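**Flatwounds on a Flolavar hollowbody, who else has done it?**

**tunedlow_tim**

Finally did it! Put a set of Peeters flats on my Flolavar 118 last night and I can't stop grinning. I've had this guitar since October and always ran plain old round 10s on it, and it was fine, good even, but a little clanky with the neck pickup rolled back. Now it's all thump and butter. I played the same four chords for an hour and my wife closed the door on me.

Anybody else here running flats on one of these? What gauge, and did you keep the wound third? I also want to know if the stock floating bridge needs moving, as mine reads a hair sharp on the low E at the 12th. 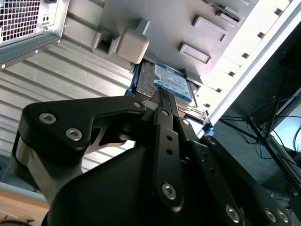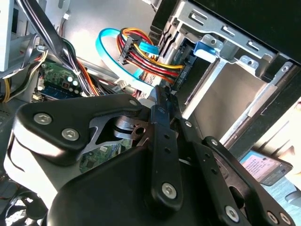
**marshmallow_amp**

Welcome to the club!! I've had 12s on mine for years and I would never go back. Yes to the wound third, every time. A plain G on a hollowbody with flats sticks out like a trumpet in a library. And yes, the bridge will have to move. Sharp at the 12th means slide the bass side back toward the tailpiece a tiny bit, retune, check again. Take your time with it, and put a couple of bits of low-tack tape on the top first so you know where you started.

**OldGrovers**

I'll be the grump. I tried flats on my 118 for a whole summer and took them off. Great for the first ten minutes, then I missed the top end so badly I was turning the treble all the way up on the amp just to hear the B string. That guitar is already dark. Why make it darker? A set of pure nickel rounds gets you most of the way there and you can still play a rock tune on it.

**tunedlow_tim**

@OldGrovers that's fair, but what pickups did yours have? Mine is the later one with the Fadineo mini humbuckers and those are pretty bright to begin with. With rounds they were almost too much for me.

@marshmallow_amp tape trick noted, thanks! These are 11s by the way. Wound third is a 20 I think, I threw out the envelope.

**OldGrovers**

Ah. Mine has the big ones, the earlier covered pickups. Okay, that could explain a lot of it. I've only heard the Fadineo version once, in a store, through somebody else's pedalboard, so I take back maybe half of what I said.

**pickguard_optional**

The pickups make a HUGE difference here. I've owned both. The early one is a jazz box whether you want it or not. The later one can do rockabilly, country, even some fairly loud stuff if you stand in the right place so it doesn't howl. Flats on the later one are my favorite sound in the world. Roll the tone to 6, thumb near the end of the fretboard, done.

One thing to check on yours: how is the nut? Going from 10s to 11s with a wound third, the G slot is often too tight and you'll hear a little ping when you tune up. Mine pinged like crazy. Pencil lead in the slot got me through a month, then I had it filed.

**tunedlow_tim**

Yes! It pings! I thought it was the tailpiece. Okay, pencil tonight.

**fret_and_forget**

Don't file it yourself unless you have the right files. I went after mine with a folded bit of sandpaper and ended up with an open G that sounded like a sitar. New nut, 56 bucks including the setup, and the tech was very polite about it.

**six_on_the_floor**

Slight disagreement with all the "wound third, every time" stuff. If you bend at all, try the plain one first. I play mostly old soul and surf tunes on my hollowbody and I bend the G constantly, and you just can't do that with a wound 20 unless you've got hands like a bricklayer. Yes, it's louder than the others. Lower the pole piece under it and it evens out fine.

**marshmallow_amp**

The mini humbuckers on his don't all have adjustable poles though, do they? I thought those were only on the bridge one.

**six_on_the_floor**

Hm, you might be right. Mine's a different guitar (Drillurer, the single cutaway) so I was going by that. If the poles don't move you could tilt the whole pickup a little toward the bass side. It won't be perfect.

**pickguard_optional**

Poles are adjustable on both on mine. Tiny slotted screws, under the cover on the neck pickup if I remember right, so you have to take the cover off. I've done it once and didn't enjoy it.

**tunedlow_tim**

I love this place, you ask one question and get a whole evening of reading.

Update: pencil lead in the G slot, ping is gone. Slid the bass side of the bridge back, maybe the thickness of a pick, and the low E is dead on now. The A is still a touch sharp but I can live with it. I don't really bend much on this guitar so the wound third stays. And the sound!! Somebody said thumb near the end of the fretboard and wow, yes. I sat there playing the slow half of every song I know.

**OldGrovers**

Glad you like it. Now give it two weeks and tell me you don't miss the sparkle.

**marshmallow_amp**

Two weeks is when they start getting GOOD. New flats still have a bit of zing to them. Mine have been on so long that I'm scared to change them.

**fret_and_forget**

How long are we talking? I change rounds every month and the idea of leaving a set on for years makes my skin crawl a little.

**marshmallow_amp**

The current set went on four years ago. They still tune up fine. I wipe them down after I play and that's all they get.

**OldGrovers**

Four years. That's a fossil.

**six_on_the_floor**

He's right though, it's common with flats. Bass players do it all the time. I know the cost puts people off, but if a set lasts that long it's the cheapest string you'll ever buy.

**quietbarn**

Long-time reader, first post. This thread got me to dig my own Flolavar out of the closet. It has a serial ending in 488 and the covered pickups, so I guess that makes it one of the dark ones. Would you all still try flats on it? I play at home, mostly by myself, mostly at night with the amp barely on.

**pickguard_optional**

At low volume? Absolutely try it! Dark doesn't bother me at all when it's quiet, and you'll hear some of the wood anyway with the amp that low.

**OldGrovers**

Pure nickel rounds. But I've said my piece. Welcome to the forum, and post the year if you can find it on the label inside the f-hole.

**quietbarn**

Label's too faded to read. I ordered the 11s, and a pack of the nickels too, so I'll put the flats on first and come back when I've lived with them a while.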